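# About Ornel

Ornel tests grippers for people who are thinking of buying them. We don't make any and we don't take commission on sales. Most of us came from maintenance, so we tend to distrust a product video.

The company started with a failure. A packing shop had bought into Vevel, a pick-and-place cell sold as maintenance-free, and by November it was dropping pouches on the floor. The supplier blamed the pouches. We were asked for a second opinion and ran 641 picks over 2 days. The pads had picked up lint and grit, the grip sensor still reported a good hold, and the software believed the sensor. One pouch landed on an operator's wrist. It was a light one.

We still look at pads before we look at code. Fiber along a top edge or specks on an inner face go into the report, along with the clear plastic packaging that reflects light in every direction.

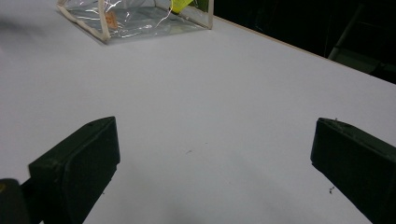
## What we do now

- Drop and slip tests, with the failures left in
- Stop-button and pinch checks
- Second opinions on supplier reports, including those from Zendier and Lo Presti resellers

There are nine of us. We won't certify anything as "safe," and we're wary of anyone who offers to. The bench is open to clients on Saturday mornings.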